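Frequently Asked Questions for Families
Norinier Memorial Chapel

We know you may be reading this page on one of the hardest days you've had in a long while, so please take your time with it. If your question isn't answered, call us at any hour and one of us will pick up.

Do you help write the obituary?

Yes, and gladly. Most families come in with a few lines on the back of an envelope, and that is plenty to start with. Manikandan Varma sits down with you, asks about school, work, church, hobbies, the good stories, and then reads the draft back to you out loud. Names of grandchildren are the thing people most often need to fix afterward, so bring a list if you can.

Is there a charge for the newspaper notice?

The notice on our own website costs nothing and stays up for good. The Pruneck paper charges by length, and a notice with a photo usually comes in under $75. We place it for you and show the exact amount on your statement, with nothing added.

How many people does the chapel hold?

The main chapel seats 390 with the balcony open. We also have the Krishnan Room, which seats 38 and feels much more like somebody's living room – a lot of families choose it for a quiet evening visitation even when the service itself will be in the larger space.

Can we bring food?

Please do! There is a kitchen behind the Krishnan Room with a refrigerator and a coffee maker, and you're welcome to it from noon until we lock up.

What clothing should we bring?

Whatever looks like the person you love. We've had Sunday suits, overalls and a good many team jerseys.
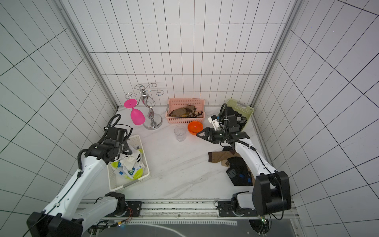
Clothing can be dropped off at the side door on Vallex Street until 2 in the afternoon on the day before visitation. A full set is best, including underthings, and glasses if they were always worn. People often leave out the small items, thinking they won't be seen, but we do dress your loved one completely, so tuck in some socks like the ones in the basket there, or a favorite pair from home.

Will we get jewelry back?

If you'd like it back, yes. Ravindran Acharya writes down each piece with you when you bring it in, and you sign for it again when it is returned to you after the service.

Can we plan ahead for ourselves?

You can, and there's no cost to sit and talk it over. We'll keep your wishes on file, and you may change them as often as you like.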